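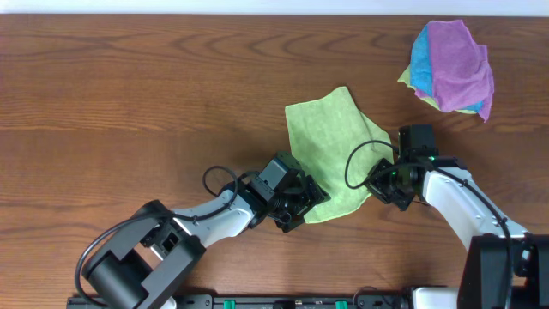

Before you touch anything

I keep a two-arm folding cell going at Arkside, and most of what I do to it is boring upkeep: cables, screws, finger alignment, and then a towel or two to see if it all still works. I do the full routine every other Thursday and it takes me 74 minutes if I don't stop to chat (I always stop to chat). If you have a pair of small tabletop arms on a shared rail, you can probably follow along with very few changes.

Park both arms, then cut motor power at the supply. Keep a hand under each forearm when you do it! Ours sag the moment the motors let go, and a wrist dropping onto a wood table leaves a dent. Ask me how I know.

What I use

A set of hex keys, a small Phillips driver, a soft brush, a few cable ties, a strip of masking tape, and one microfiber towel. I like a pale towel for testing, something like that light green one, since black fingers show up nicely against it and I can tell from across the room where the grip landed.

Step 1: Check the rail

Everything bolts to the long black rail along the front of the table, so start there. Go along it with the driver and nip up each screw. Snug is plenty. Chaltu Assefa, who built the first version of this cell, used to lean on them so hard that we had to drill two out, and she still hears about it.

Then grab each base and try to rock it. If you feel a click, loosen the base, push it flat against the rail, and tighten the bolts a bit at a time, going corner to corner.

Step 2: Cable loops

This is where I spend the most time. Each wrist needs a loose loop of cable so it can roll all the way over without tugging on the connector. With the power still off, move the wrist by hand through its whole range and watch the loop. It should open and close lazily. If it goes tight at either end, slide the last tie back toward the elbow and try again.

Too much slack is annoying too. A big floppy loop droops onto the towel and drags a corner out of place, and then you'll blame the software for a week. (We did. Sorry, Kidus.)

Step 3: Clean and line up the fingers

Microfiber lint gets everywhere. Brush out the finger joints and the gap where the jaws meet the servo. Close the jaws by hand and sight along them: the tips should meet flat, with no light showing. If one sits proud, back off its screw, squeeze the pair shut, and tighten while you hold them.

Step 4: Power up and home

Clear your hands, power on, and look for the status light on each arm. Home one arm at a time, left first on ours. Listen while they move. A steady whir is fine, but a buzz at rest usually means a joint is fighting its own zero, so redo the zero before you go on.

Step 5: The towel test

Lay one towel in the middle of the table, spread out but with a few wrinkles left in it. Push your spare cloths well off to the far side, out of reach of either elbow. I run three checks:

Bring each gripper down at its own edge of the towel, slowly. You want the tips to press the fabric without bending the wrist back.

Close and lift a little. If the cloth slips, go back to Step 3.

Lift with both arms together and hold. One side creeping lower tells you a shoulder is off.

If the tips stop short on one side only, put a bit of masking tape on the table under the gripper, touch down again, and adjust the height offset until the tape just dimples.

Step 6: Write it down

I note which screws moved and any offset I changed. Robel Feyisa reads the log before his morning run, and it saves him calling me at 7 with a question about the left wrist. Leave the ties and the driver in the drawer under the table, please, and order more ties when you open the last bag.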